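Rarby Linen Reuse Project
Progress report to the Brekke Fund, second period
Prepared by Yamila Carrasco

1. Collection and sorting

The Rarby depot received 3,120 kg of used household textiles in the period to the end of May. Bed linen remains the largest category by weight. Sorting moved to two shifts in the second month, and the backlog carried over from the first period has been cleared. The scale at the intake door was recalibrated once. Weights recorded before that date have been left as they were.
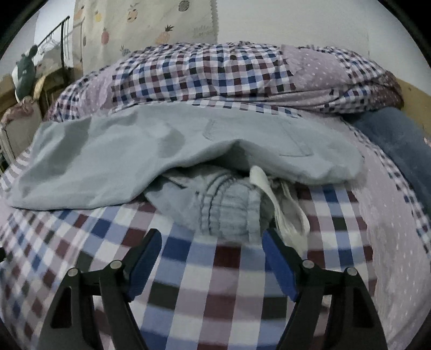 Grading by fiber content is still the slowest step. Labels are missing from many older sheets, and the burn test used in the first period took too long for routine work. Pattern is recorded separately on the intake card, where a large plaid in white, navy, light blue and maroon is entered under "multicolor check" and kept apart from plain whites, as the two go to different buyers. Faltetti takes white cotton for wiping cloths. Checks and prints go to Flusari for resale in sets.

2. Laundering trial

A batch of 300 sheets was washed at the lower temperature proposed in the grant application. Of these, 24 needed a second cycle, mostly for storage odor. Shrinkage was within the agreed limit for all cotton items. Polyester blends were not measured – the test frame arrived late – and will be included in the next batch.

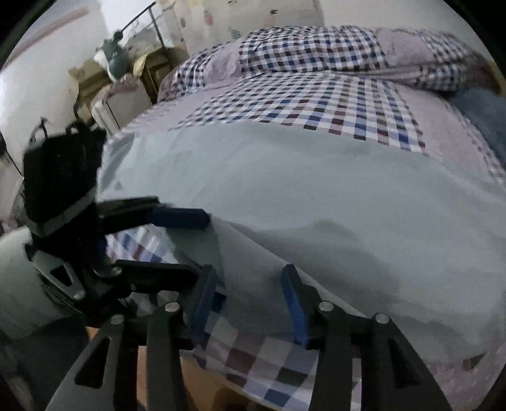

Energy use per load has been logged since the meter was installed on a Tuesday morning run. The figures cover one machine only. A second meter is on order, and the cost will be met from the existing equipment line.

3. Budget and next steps

Spending is within plan except for transport, which is 9 percent over. The overrun comes from extra van trips to Flusari. Combined deliveries begin next month. We request no change to the total award.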